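The Yellow Cup

The Monday after the merger, the Jorwood office held a vote on the holiday party, and somebody decided it should be done with cups. Grey for the bowling alley in Skikstead. Yellow for dinner at Suveseo, where the soup cost more than my shoes. You dropped your token in the cup you favored and went back to your desk, a free citizen.

The trouble was tokens. We had 300 poker chips in a drawer, all of them stuck together since the cider incident. So the memo said to use "any small personal object," and I watched a whole department go through its pockets looking for something it could stand to lose.

By 4 in the afternoon the turnout was poor. I had walked past the table 2 times, holding a button off my winter coat, and both times I kept walking. I like bowling. I also like the coat. 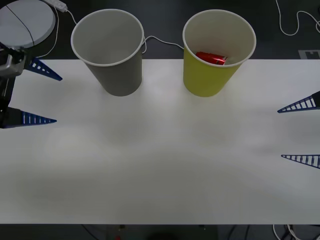
One vote for dinner, then, and none for bowling. A little red can had carried the election. The results went up on the corkboard before five, with the word "landslide" in them.

I sewed the button back on that night, badly, and wore the coat to Suveseo in December. The soup was cold. I'm told it was supposed to be.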